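Parisa Amini has edited other people's recipes for 16 years, and she would like a word with whoever invented "season to taste."

"Whose taste?" she says. "I've met the people who write in. Some of them have none."

She runs Drudesell, a small newsletter that takes family recipes and rewrites them so that a stranger can cook from them. Her archive holds 1,174, of which she would willingly eat 233. 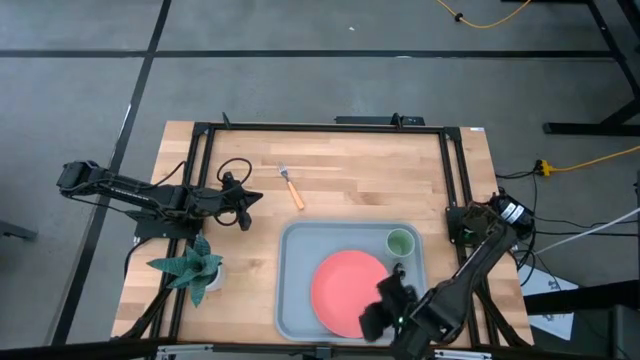
The hard part, she says, is the grandmothers. They measure by hand, by eye or by a cup that broke in another country. Amini once spent nine phone calls on a single lentil stew, and the cook still wouldn't commit to an amount of water. She does her rewriting at home, standing up, with everything else cleared away, and she has firm views on the surface. "Pale wood, butcher-block pattern, those honey-colored strips. You want to see the flour you spilled. On dark stone you find it in October."

Her mother disagrees with most of the archive and says so in the comments, under her own name.

"She thinks I've ruined the rice," Amini says. "I added a time. She says rice doesn't own a watch."
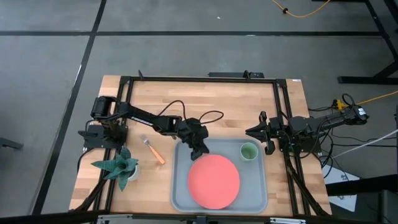
Serving sizes cause the most mail. Readers want to know who the four people are in "serves four," and Amini has stopped defending them. Her own test is lunch for one, carried to a chair: a coral-pink plate, a pale green cup and a gray-blue tray with a raised rim under both of them. If the food won't fit on the plate, the recipe gets a new number.

Is she working on a book? "I'm working on the stew," she says. "I have to call her back about the water."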